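Home | Table Textiles | Cushions | Yardage | Care | Trade Accounts | Contact

Zoltesel Table Textiles
Fu Character Woven Cloth, Beige Ground, Multicolor 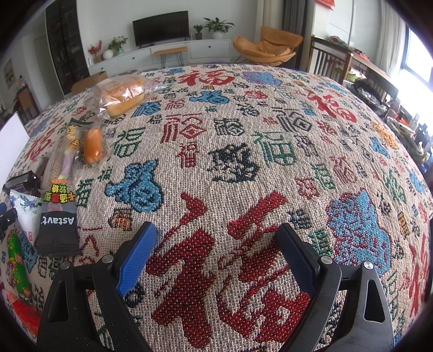
Can the cloth be cut to size without the edges fraying?
Cut edges fray on any cloth of this weight and need a hem or an overlock stitch. Allow 2 cm on each side for a single turned hem. Hemming can be ordered with the cloth.

Product summary

The cloth is a beige woven fabric patterned all over with the character 福 (fu, good fortune) in red, blue, green, black and orange. The character is repeated in many different hands. Some are bold brush-style forms, some are compact and block-like, some are drawn in outline, and others resemble a seal. Sizes vary from small fill characters to one very large dark red 福 with thick strokes and a coarse stitched texture.

The characters are spaced irregularly across the ground. No two neighboring characters need to match in size or color, and the position of the large characters relative to the cut edge will differ from one piece to the next. Customers who need a large character centered on a table should request a marked cut when ordering.

The cloth is suitable for dining tables, sideboards, tea tables, bench covers and display surfaces for packaged food or bread. It drapes over a curved or padded surface without stiffening agents. It is not coated and does not act as a barrier to liquids or heat.

Specifications

Design name: Sầm
Item number: 312
Ground color: beige
Character colors: red, dark red, blue, green, black, orange
Pattern: 福, multiple script styles, all over
Construction: woven
Finish: uncoated
Maximum wash temperature: 30 °C
Hem allowance: 2 cm per side
Sold as: unhemmed length or hemmed cloth

Measuring

Measure the length and width of the tabletop. Add twice the required drop to each dimension, then add the hem allowance if the cloth will be hemmed after delivery. For round tables, use the diameter in place of both dimensions. For a padded or curved surface, run the tape over the surface itself; a straight measurement taken from edge to edge will come out short.

Lengths are cut square to the weave. The design has no fixed repeat alignment, so two lengths joined side by side will show a visible break at the seam. Joining is not recommended for tables where the seam would fall in the center.

Care

Wash separately the first time. Machine wash on a gentle cycle at 30 °C with a mild detergent. Do not bleach. Line dry in shade and iron on the reverse side at a medium setting. Ironing the face flattens the coarse stitching in the larger characters.

Crumbs lodge in the coarser areas of the pattern. Shake the cloth out or use a soft brush before washing. Blot oil and sauce; rubbing spreads the stain into the beige ground, where it shows most. Store rolled on a tube if possible. Long storage in a tight fold leaves a crease line that takes more than one pressing to remove.

Color and texture

Pale flecks in the thick strokes and mottled areas in the larger blue and red characters are part of the design and are not accepted as grounds for return. Minor differences in the beige ground occur between production lots. Order all pieces for one room together and ask for a single lot.

Ordering

Cut lengths and hemmed cloths are non-returnable once processed. Swatches show a small area of the ground and may not include every color. Orders confirmed by Tuesday noon are cut the same week.

Trade and hospitality orders: Zeeshan Jadoon
Pattern placement and marked cuts: Hok-lam Shek

Page last updated: April

Contact | Shipping and Returns | © Zoltesel | Back to top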